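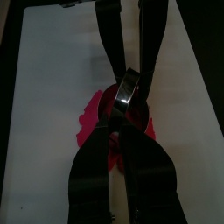 Ticket: Label printer drops jobs after 19 pages
2018-06-18
Posted by Mudbridge site support

Problem: The Stetus label printer in the Mudbridge stockroom stops after 19 labels in any batch. The queue shows the job as complete. No error light. Printing from the test page menu works fine.

Tried so far:
Swapped the network cable. No change.
Cleared the queue and restarted the spooler. No change.
Reinstalled the Guder driver, version 2. Same stop at 19.
Printed over USB from a laptop. Full batch came out – so the print head and roll sensor are OK.

Found: the port timeout on the print server was set to 2000 ms. The Vasić stock program pauses between labels while it looks up part numbers, and the server closes the port. The setting dates from the November server move.
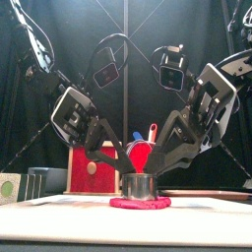
Steel cup on the white tabletop.

Fix: timeout raised, spooler restarted. Two full batches printed with no stop. Leaving the ticket open until the next stock count – please add a note if it comes back.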